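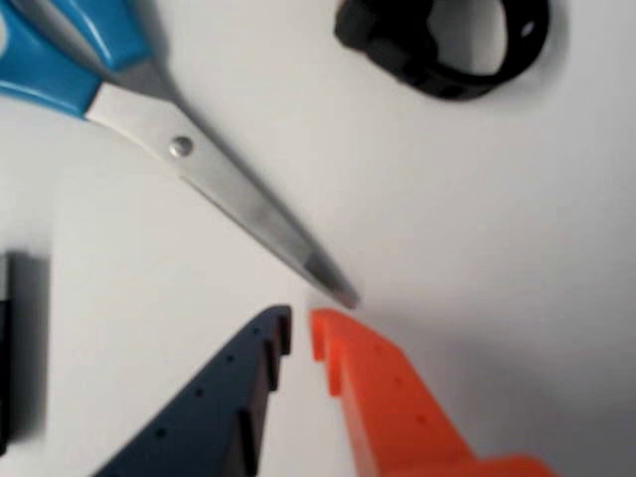 Landeg Sharpening Service: Frequently Asked Questions

What do you sharpen?
Household scissors, dressmaking shears, pinking shears, kitchen knives, secateurs and hand shears. Hairdressing scissors are accepted at the Iltmont workshop only. We do not sharpen serrated bread knives, ceramic blades, mower cylinders or circular saw blades.

How do I send items in?
Book online or by telephone. You will be given a job number, which must be written on the form inside the parcel. Close scissors and fasten the blades with a rubber band. Wrap each item separately in card, then tape the card over the points. Padded envelopes without card are not suitable and may be refused at the counter.

Can I drop items off?
Yes, at the Iltmont workshop or at the Rekell collection point. Rekell closes at 4 pm and does not carry out work on the premises. Items left there are moved to Iltmont the next working day.

How long does it take?
Standard turnaround is 7 working days from arrival at the workshop. Pinking shears take longer, as each pair is lapped by hand. In December please allow an extra 3 working days for all jobs.

Are left-handed scissors a problem?
No. Tick the left-handed box on the form. The blades are mirrored and are set up on a separate fixture.

What angle do you use?
Scissors are ground to the existing bevel where it can be measured. If the bevel is worn away or has been altered by an earlier repair, general-purpose scissors are reset to the workshop standard for their type. Knives are finished at the angle stated by the maker. A customer may ask for a different angle, in writing, before work starts.

My scissors fold the fabric and do not cut it. Are they blunt?
Not always. Folding is often caused by a slack pivot. Open the scissors fully, hold one handle level and let the other fall. If it drops shut without resistance, the pivot is too loose. On a screw pivot, tighten by an eighth of a turn and test again. Riveted pivots should be sent in -- hammering the rivet at home can crack the blade.

Is the pivot adjusted as part of the service?
Yes. Screw pivots are cleaned, oiled and reset at no extra charge. Replacement screws are charged at cost.

Can you mend a broken tip?
Usually. The tip is ground back to sound metal and both blades are shortened to match. We will contact you first if the loss in length would affect use.

Can you replace plastic handles?
No. Moulded handles are fixed to the blade in manufacture and we hold no spares. Cracked handles are noted on the form when the job is booked in.

What is the Skornis finish?
It is our name for a finer final stage, used on dressmaking shears and offered as an option on kitchen knives. It gives a cleaner cut in silk and lining fabric. We do not recommend it for paper scissors or secateurs.

Do you offer trade accounts?
Yes, for workrooms, schools and caterers sending 33 or more items a year. Apply to Alun Watkins at the Iltmont workshop. Invoices are monthly.

What if I am not satisfied?
Return the item with its job number and a sample of the material it will not cut. It will be inspected and, if the edge is at fault, reground free of charge. Damage from cutting wire, staples or bone is not covered.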